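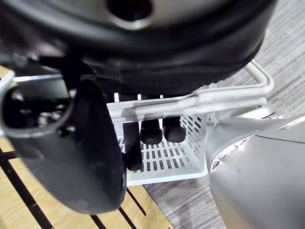
The basket, on the carpet.

Wool felts when the scales on the fiber catch each other, and they catch when three things change at once: temperature, alkalinity and motion. Most ruined sweaters I get asked about had only one of these under control. Viera Zeman's cardigan went through at a cool setting, but the spin was 400 rpm after a long agitated rinse, and it lost 4 inches in the sleeve.

My own routine is dull. Cold fill, neutral soap, a soak of seven minutes, no wringing. The rinse water has to match the soak water, and I check it with a thermometer — a hand is not accurate enough.
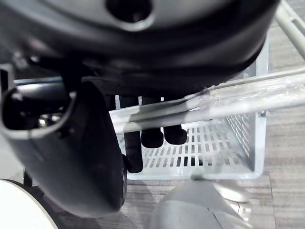
Drying takes longer than the washing by a wide margin. I roll each piece in a towel, press it once, then lay it flat to its measured width. Anything hung will grow at the hem overnight.

Superwash yarn is a separate case. The scales are coated or stripped, so it tolerates agitation, but it stretches more when soaked. I will cover blocking in May, when the swatches are finished.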